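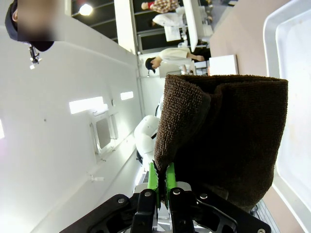
LOCAL NEWS

Palbridge public bath to open again in October after long repair

Mon 14 March

The public bath on Herow Street in Palbridge will open its doors again in October, the town office said at its meeting this week. The building has been closed for 31 months, first for a broken boiler and later for a problem in the roof which was found when the workers took down the old ceiling.

Rostam Karimi, the manager of the bath, told the meeting that the roof is now finished and that the new boiler passed its first inspection. What remains is the tile work in the women's hall, the electric wiring in the changing rooms and the painting of the front.

"We had people who came every week for their whole life, and then one day they found a paper on the door," Mr. Karimi said. "I am sorry it took so long. The roof was in a much worse condition than the first report told us."

The bath was built for the families of the mill workers, at a time when most of the apartments near the river had no hot water. Today almost every home in Palbridge has a shower, but the bath kept its visitors. In the last full year before closing it sold more tickets on winter weekends than the town swimming pool, according to the town office.

When it opens, there will be room for 168 visitors in one day, divided into sessions of 90 minutes. Before the repair there were no sessions, and a person could stay from morning until evening with one ticket. This change was the most discussed point of the meeting, and several older visitors spoke against it.

Fereshteh Jalali, who has gone to the bath since she was a child and lives two streets away from it, said that a session of 90 minutes is too short for people who walk slowly and need time to dress. "In the winter I need to cool down before I go out, and this alone takes me half an hour," she said. "My mother used to bring lunch with her."

Mr. Karimi answered that visitors over 65 will be able to book two sessions one after the other for the price of one, on weekday mornings. The town office will look at the session rule again after the first winter.

The price of a ticket will be 9 dollars, which is two dollars more than before. Children under six will enter free with an adult. A towel can be rented at the desk, or visitors can bring their own, as many did in the past. The small lockers are replaced with larger ones, and each locker now has a hook inside for wet things. Soap and slippers will be sold at the desk, but the bath will no longer lend slippers.

The tile work is done by Mirzaei, a family company from the neighboring town of Virov. The company kept the original blue border tiles from the women's hall and cleaned them by hand. There were not enough of them left for all four walls, so the border will be placed only on the long wall opposite the door – the other three will have plain white tiles.

The tea room on the upper floor will also return, but not at the same time as the bath. The town is still looking for somebody to run it. Two persons have shown interest, and an answer is expected during the summer. Until then there will be a machine with hot drinks in the entrance hall.

Some neighbors asked about parking. The lot behind the building has 30 places, and during the work most of them have been taken by containers and building material. The containers will leave before the end of May, and the lot will be open for residents in the evenings until the bath starts. The bus stop in front of the bath, which was moved to the corner of the market during the repair, will come back to its old place in September.

The bath is also looking for new staff. Of the people who worked there before the closing, only a few will return, and the rest have found other work or have retired. There are open places for desk workers, cleaners and one technician who will take care of the boiler. Experience is asked for only in the case of the technician.

Applications can be left at the town office, on the ground floor, or sent by mail. Booking of sessions will start two weeks before the opening, by phone and at the desk. Old ticket cards with unused visits will stay valid, and no extra payment will be asked for them.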